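Janutley Branch Library – Local Newspaper Indexing
Progress report to the Rosano Fund, second period

Work since February has followed the revised schedule. Of the 206 bound volumes in scope, 161 have been checked for missing issues and 125 are fully indexed by headline, place name and surname. Index entries are keyed directly into Vimus and exported at the end of each week.

Condition. 22 volumes have broken sewing or brittle margins and have been withdrawn from handling. Ketilsson has quoted for repair of the spines only. Paper treatment is not included, and we do not propose to request it under this grant.

Data quality. Mỹ Doãn rechecked a sample of entries from the first period. Most errors were street names entered under a later spelling. The authority list now carries both forms – old and current – with a cross-reference, and the affected entries have been corrected.

Staffing. Jhosep Londoño moved to full-time hours on the project. No other changes.

Spending is within budget on all lines except storage supplies, where the price of archival board rose after the bid was approved. We ask to move the unspent travel line to cover the difference.

Next period: finish checking, begin the obituary index, and draft the public search guide.

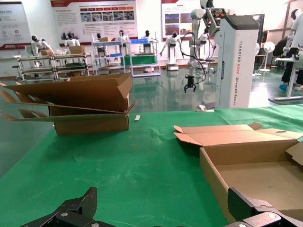 Page last changed: September 2022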